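Shek 그리퍼 비교 데이터 카드

상태: 작업 중. 숫자를 인용하기 전에 "믿지 말아야 할 것" 항목부터 읽어 주세요.

개요

Shek은 같은 로봇 팔에 그리퍼 손가락과 제어기 설정을 바꿔 끼워 가며 천 종류와 작은 물건을 집게 한 기록입니다. 에피소드는 모두 709개입니다. 손가락은 두 종류(기본 손가락, Bara 손가락), 제어기도 두 종류(기본 임피던스 제어, Storkeck 제어기)를 썼습니다. 장소는 연구실이 아니라 가정집 방이고, 대부분 해가 진 뒤에 찍었습니다.

시작한 계기는 단순합니다. Bara 손가락을 소개하는 자료에 부드러운 물체를 훨씬 잘 집는다는 문장이 있었는데, 무엇과 비교해서 잘 집는다는 것인지가 없었습니다. 그래서 직접 해 봤습니다. 결과부터 말하면 차이는 있지만 소개 자료를 읽고 기대할 만한 크기는 아닙니다.

구성

기본 손가락 + 기본 제어: 비교 기준. 에피소드가 가장 많습니다.
Bara 손가락 + 기본 제어: 손가락만 교체.
기본 손가락 + Storkeck: 제어기만 교체.
Bara 손가락 + Storkeck: 둘 다 교체. 에피소드가 100개뿐이라 이 조합만 따로 떼어 결론을 내리는 것은 말리고 싶습니다.

에피소드마다 관절 각도, 그리퍼 폭, 명령 값, 카메라 영상, 사람이 매긴 성공 여부가 들어 있습니다. 힘 센서 값은 없습니다. 제어기가 추정한 외력은 저장되어 있으나 보정하지 않은 값이므로 손가락끼리 비교하는 데 쓰지 마세요.

파일과 폴더

episodes 폴더에 에피소드별 기록, labels 폴더에 성공 여부, setup 폴더에 조합별 설정 파일이 있습니다. 설정 파일 이름의 앞부분이 손가락, 뒷부분이 제어기입니다. 초기 버전에서는 순서가 반대였으니 예전 스크립트를 쓰는 분은 확인하시기 바랍니다. 에피소드 번호는 건너뛰는 곳이 있습니다. 통신이 끊겨 기록이 중간에 멈춘 것들을 뺐고, 남은 번호는 다시 매기지 않았습니다.

촬영 환경
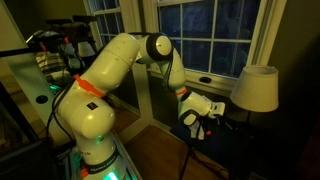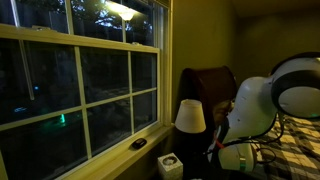 그림 1, 2. 밤에 실내에서 본 로봇 팔과 창가. 그림 1에서는 두 손가락 그리퍼가 짙은 남색 천 쪽을 향해 있다.

로봇 팔은 Franka Emika 제품입니다. 창문은 영상 품질에 영향을 줍니다. 밤에는 유리에 조명이 비치는데, 그림 2의 위쪽 창에 밝게 맺힌 것이 천장 조명입니다. 창이 들어오는 각도의 영상으로 학습할 때는 이 반사가 문제가 될 수 있습니다. 낮에 찍은 에피소드에는 다른 문제가 있어서, 노출이 계속 흔들립니다. 어느 쪽이 나은지는 아직 판단하지 못했습니다.

카메라 자동 노출은 껐다고 기록되어 있지만, 17개 에피소드에서는 밝기가 도중에 변합니다. 설정이 적용되지 않은 것으로 보고 exposure_flag 값을 붙여 두었습니다. 지우지는 않았습니다.

결과에 대해

천을 집어 드는 작업에서는 Bara 손가락이 기본 손가락보다 덜 미끄러졌습니다. 여기까지는 소개 자료와 같은 방향입니다. 그런데 실패 영상을 다시 보면 상당수가 손가락 재질과 상관없이 접근 높이가 틀려서 난 실패입니다. 높이를 다시 맞춘 뒤에 찍은 구간만 보면 두 손가락의 차이가 눈에 띄게 줄어듭니다. 재질 덕분이라고 하던 효과의 일부는 손가락 길이가 달라서 생겼을 수 있습니다. 길이를 같게 맞춘 시험은 하지 않았습니다.

Storkeck 제어기는 더 모호합니다. 접촉 순간의 움직임은 분명 부드러워 보입니다. 하지만 부드러워 보이는 것과 잘 집는 것은 별개이고, 성공 여부만 놓고 보면 기본 제어와 구분하기 어렵습니다. 한 동작에 걸리는 시간은 오히려 늘었습니다. 120초 제한에 걸려 실패로 처리된 에피소드도 대부분 이 제어기 쪽에서 나왔습니다. 제한을 늘리면 성적이 올라갈 텐데, 그것을 제어기의 장점으로 쳐야 하는지는 의문입니다.

작고 딱딱한 물건에서는 어떤 조합을 써도 큰 차이가 없었습니다. 이 부분은 재미없는 결과라 그래프를 만들지 않았습니다. 필요하면 labels에서 바로 뽑을 수 있습니다.

믿지 말아야 할 것

성공 판정은 Marisa Greco와 Adelino Bragança가 나누어 했습니다. 두 사람이 겹쳐서 판정한 구간에서 의견이 갈린 것은 주로 "천의 한쪽만 들린 경우"입니다. Marisa는 실패로, Adelino는 성공으로 매겼습니다. 최종 라벨은 엄격한 쪽을 따랐지만, 혼자 판정한 구간에는 각자의 기준이 그대로 남아 있습니다. 판정자는 labels의 rater 열에 있습니다.

판정할 때 손가락 종류를 가리지 못했습니다. 영상에 그리퍼가 보이니 가릴 방법이 마땅치 않았습니다. 기대가 섞였을 가능성을 배제하지 않습니다.

조합의 순서를 섞지 않았습니다. 기본 손가락을 먼저, Bara를 나중에 찍었으므로 조작자가 익숙해진 효과가 Bara 쪽에 유리하게 들어가 있습니다. 이 데이터에서 가장 큰 약점이라고 생각합니다.

손가락 마모도 기록하지 않았습니다. Bara 손가락은 후반에 표면이 번들거리기 시작했는데 그 시점을 적어 두지 않았습니다.

쓸 만한 용도

천 집기 실패 유형 분류, 반사와 야간 조명이 있는 실내 영상에 대한 점검, 제어기별 접촉 전후 궤적 비교에는 쓸 수 있습니다. 그리퍼 제품의 순위를 매기는 용도로는 부족합니다. "Bara가 더 좋다"는 문장의 근거로 이 카드를 인용하지 말아 주세요. "Bara가 더 나쁘다"도 마찬가지입니다.

다음 버전

Skokel 손가락을 추가하고 조합 순서를 무작위로 섞어 다시 찍을 계획입니다. 손가락 길이를 맞추는 어댑터는 도면까지만 나와 있습니다. 4월에 시험 삼아 찍은 Skokel 에피소드는 설정 파일이 빠져 있어 이번 배포에 넣지 않았습니다.

오류를 찾으면 에피소드 번호와 설정 파일 이름을 함께 적어 이슈로 남겨 주세요. 라벨에 이의가 있는 경우에는 해당 구간의 시작과 끝 시각도 필요합니다.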